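Sulosico 开放日走访：角色档案是怎么写出来的

阅读时间：8 分钟

Sulosico 今年的开放日设在 Grultport 的办公地，我报的是下午场。报名页上写得很简单：参观编辑室、旁听一次角色审稿、试玩一节新模组，结束后可以自由提问。门票 72 元，含一本薄的规则摘要。

先说一下背景。Sulosico 做的是桌面角色扮演，主要产品是 Peten，一个以沿海城邦为主的奇幻设定。我从第二版开始带团，断断续续玩到现在，手里的旧书边角都磨白了。Peten 和别的设定不太一样的地方在于，它的重要人物都有正式档案，官方模组和玩家投稿共用同一套格式，投稿通过以后就算设定的一部分，后来的模组可以引用。档案写得好不好，直接影响主持人开团时顺不顺手。我这次去，主要就是想看这一块。

办公地在二楼，楼梯口贴着 Peten 第三版的大地图，比书里附的那张多标了几条内河航线。问了一下，这几条航线属于下一本扩展，目前只写完了上游部分。地图旁边是签到处，领胸牌和规则摘要。我到得早，先进了试玩用的房间坐着翻摘要。

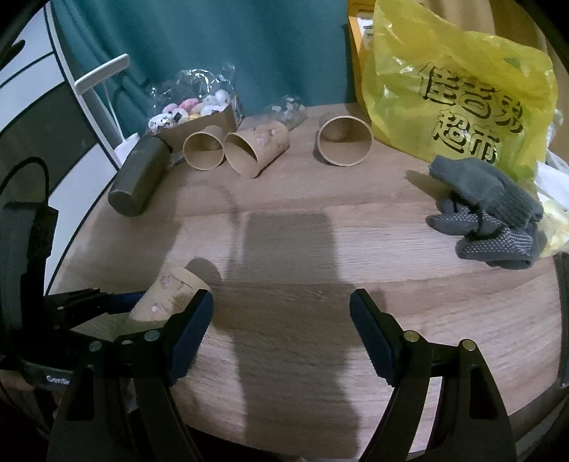 浅棕色木纹桌面，前沿带弧度

摘要里最有用的是判定难度的新表。旧版把难度分成七档，实际跑团时中间三档几乎分不出差别，主持人多半凭感觉报数。新表合并成了五档，每档配一个 Peten 里的例子，比如“在退潮时翻过旧港的防波堤”。我觉得例子比数字好记，不过有两个例子放在一起看，难易顺序似乎反了，我后来提了出来，工作人员记在了本子上。

第一站是编辑室。墙上按地区挂着档案索引，目前收录的正式人物有 195 位，北部群岛占得最多，内陆高原最少。讲解的编辑说这跟投稿人的偏好有关，大家都喜欢写船长、走私客和被流放的贵族，愿意写高原税吏的人很少。他们今年专门为高原开过一次征稿，要求人物不能是战士，也不能有王室血统，收到的稿子质量比平时高。这一点我能理解，限制多了，作者就得去想这个人平常靠什么吃饭。

编辑室用的内部工具叫 Hsueh，作用是查冲突。每份档案写到的年份、地点、亲属关系都录进去，新稿提交时会列出跟旧稿对不上的地方。当场演示了一份稿子：人物自称在灯塔大火那年出生，但后文又说他在大火前两年就跟着师父出海了。Hsueh 把这两行标了出来。工具只负责标，改不改由审稿人定，因为有些矛盾是作者故意留的，人物可能在撒谎，或者年纪是养父母后来估的。遇到这种情况，档案里要在“主持人可见”一栏写明真相，不能让主持人去猜。

第二站是旁听审稿。当天审的是三份玩家投稿，作者都同意公开，名字隐去。

第一份写一个女祭司，背景很长，从祖父那一辈讲起，光家族恩怨就占了两页，到她本人出场时篇幅已经用完。审稿意见是把家族部分压到一段，留出地方写她现在想要什么、欠谁的、怕谁找上门。审稿人说了一个他们常用的检查办法：把背景全部遮住，只看最后一节，主持人能不能立刻安排她进一场戏。这份稿子遮住以后，只剩下她会用哪几种药草。

第二份比较成熟，写一个给两家商会同时记账的人。争议在能力值上。作者给了他很高的交涉数值，审稿人觉得他既然靠账本吃饭，高的应当是记忆和辨伪。讨论了有一阵子，最后把交涉降了一级，加了一条特长，可以认出自己经手过的任何笔迹。这份当场通过。

第三份被退回。问题是人物跟设定里已有的一位海盗首领太像，连伤疤的位置都一样。退稿信会附上那位首领的档案链接，并建议作者把新人物改成她的旧部下，借现成的关系来写。我以前投过一次，也是这样被退的，当时只收到一句“与现有人物重复”，现在的做法对投稿人友善多了。

中间休息一刻钟，有茶水和点心。走廊的书架上摆着历年版本，第一版是骑马钉的，印得很糙，人物档案只有姓名、职业和一句话简介。有几句简介写得很好，比后来的长文更能让人想开团。书架上的书可以随便翻，不外借。
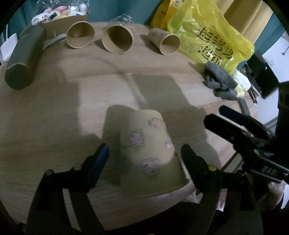 休息之后是试玩。模组叫《盐仓账目》，一节长度，给四名玩家，我这一组有两个人从没玩过 Peten。主持人没有讲世界观，直接发预制人物卡，每张卡正面是数值，背面只有三行字：你是谁，你为什么在盐仓，你瞒着别人什么。新玩家上手很快，开场十来句话就已经互相试探起来了。

我拿到的是看仓人，瞒着的事是自己放走过一批货。剧情是商会派人来对账，账面和库存差出一截，天亮之前必须交代清楚。全程只打了一场，还是可以绕过去的。我们组没绕，结果有人受伤，后半段走路都要判定，时间有点拖。主持人后来说，这场打斗在测试里常常超时，正式版可能会砍成一次对抗判定。我赞成砍。

比较可惜的是结尾。账目的真相有三种，取决于玩家在前面信了谁，我们走到的那一种是由商会代表念一段长独白交代的，前面自己查出来的线索没有派上用场。反馈表上我写了这一条。

试玩结束后是提问，整理几条跟玩家有关的：

扩展的书名还没定，内河航线和上游三座城会收在里面，计划全书 244 页，正文以外有一份可以撕下来的航线表。

高原征稿的结果 12 月公布，入选的档案会先在网站上放出来，再进书。没有入选的稿子作者可以自行发布，署上“Peten 同好作品”即可。

Hsueh 暂时不对外开放。有人问能不能做成主持人用的版本，答复是界面太难用，录入也费工夫，目前没有排期。

旧版人物卡可以直接转到第三版，特长需要手工对照。对照表在规则摘要的最后一页，我回来试着转了两张，一张很顺，另一张有个第二版的特长在表里找不到，已经写信去问。

电子版规则书也有人问到。现在的价格是 108 元，买过第二版电子版的有折扣，要用原来的账号登录才能看到。

交通方面，从 Grultport 车站走过去要过一座桥，桥的南侧在修路，得走北侧。楼下没有明显的招牌，门铃按二楼那一个。想去下一场的人建议选下午场，上午场没有旁听审稿这一项，只看编辑室和试玩。

这篇是 11/28/25 写的，模组内容和价格以 Sulosico 之后的公告为准。特长的问题收到回信后，我会补在评论区。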